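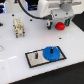 Visiting and Ordering: Frequently Asked Questions

Oltier Cellars, Ristden Valley

Last revised in August. Prices are on the order form.

Tastings

Do I need a reservation?

Yes, from Wednesday through Sunday. The tasting room is closed on the other two days. Groups of six or fewer can book online up to an hour before the start time. Larger groups must call. The counter seats 10, and walk-ins are taken only if a seat is open when the session starts.

What is poured?

Five wines in the standard flight: two whites, one rosé and two reds. The library flight has four wines, all red, from vintages no longer on the general list. Pours are two ounces in both flights. The order is fixed, driest white first, and the sheet at your place lists the wines in that order.

How long does a session last?

The standard flight takes 50 minutes and the library flight 75. Sessions start on time. If you arrive more than 15 minutes late, your place may be released and the fee moved to another date.

Is the fee refunded if I buy wine?

One standard fee is waived for every three bottles bought on the day. The library fee is not waived.

Can I bring children or a dog?

Children are allowed on the terrace with an adult but cannot sit at the counter. Leashed dogs are allowed on the terrace only. Service animals are allowed everywhere except the barrel room during racking.

Is there food?

Bread and water are included. A cheese plate can be added when you book, with 24 hours' notice. Outside food may be eaten on the terrace. Outside alcohol is not permitted anywhere on the property.

The vineyard

How large is the estate?

The estate has 43 planted acres in two blocks. The Hajdu block is the older and higher of the two, on shallow stony soil, and is planted mostly to Syrah and Grenache. The Irorus block is on deeper loam near the creek and carries the white varieties.

Do you irrigate?

The Irorus block is on drip. The Hajdu block is dry-farmed, apart from vines in their first three years, which are watered by hand.

Do you buy fruit?

Yes, for the rosé. All other wines are made from estate fruit. Bottles made from purchased fruit do not carry the word "estate" on the front label.

How much wine do you make?

Our target is 3,000 cases a year. Last year's total was 2,711. The difference was almost entirely Grenache, which set poorly after a cold week during bloom.

The wines

Are the wines filtered?

The whites and the rosé are filtered before bottling. The reds are not, and they may throw sediment after two or three years. Stand the bottle upright for a day and decant slowly.

There are crystals on the cork. Is the wine spoiled?

No. They are tartrates, which form when wine is kept cold. They are harmless and have no flavor. We cold-stabilize the whites, but a very cold refrigerator can still bring out a small amount.

How long can I keep the reds?

The Hajdu Syrah is normally at its best between five and 12 years from the vintage. The Grenache is made for earlier drinking — within six years. Both figures assume storage at a steady 55 degrees, with the bottles on their sides.

Do the wines contain sulfites?

Yes. Sulfur dioxide is added at crush and again before bottling. Lab figures for any current release are available by email.

Orders and shipping

Where do you ship?

The list of states is on the order form and is updated when permits change. We do not ship outside the United States. An adult aged 21 or over must sign for every delivery, and carriers will not leave wine at the door.

Do you ship in hot weather?

Ground shipments are held when the forecast high anywhere on the route is above 85 degrees. You may ask for cold-pack service at extra cost or leave the order with us until fall. There is no storage charge for held orders.

What if a bottle is corked or broken?

For breakage, keep the carton and send a photo within seven days. For cork taint, re-cork the bottle with at least half the wine left in it and contact us. We replace it with the same wine, or with the next vintage if that one is sold out.

Can I change or skip a club shipment?

Yes, until the first of the month in which it ships. Changes are made from your account page. Members may skip one shipment a year — a second skip closes the membership, and you can rejoin at any time.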